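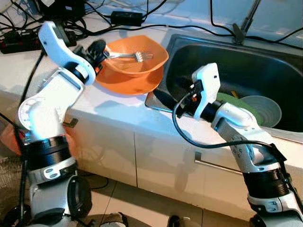
Washing-up

Washing-up is the cleaning of plates, bowls, cutlery and pans after a meal, and the household task most often described as nearly finished. It is usually done at a kitchen sink, with the adjoining worktop serving as a waiting room.

Order of work

Household manuals agree on glasses first, cutlery next, then plates and bowls, with greasy pans last. Practice differs. A plate is commonly leant against the back of the basin, a bowl is put in front of it, and a fork is left in another bowl on the side, where it may remain until somebody wants a fork.

Scraping comes before any of this. Hanna Zieliński, in her handbook The Second Sink, allows 2 minutes for it and regards anything longer as a form of hiding.

Soaking

Soaking loosens dried starch and egg. It is also the chief legal means of going to bed. Marloes De Smet distinguishes the true soak, with hot water and a stated end, from the "diplomatic soak", which has neither.

Materials

Stainless steel sinks tolerate most knocks but show water marks — a dry cloth removes them, for those who mind. Brightly coloured bowls hide tea stains less well than their owners hope, and orange ones may take some of the blame for curry.

Disputes

Whether rinsing is part of washing-up or a separate virtue remains unsettled. Zieliński devotes 9 pages to the question and comes down on both sides.

See also: Draining rack; Tea towel; Leftovers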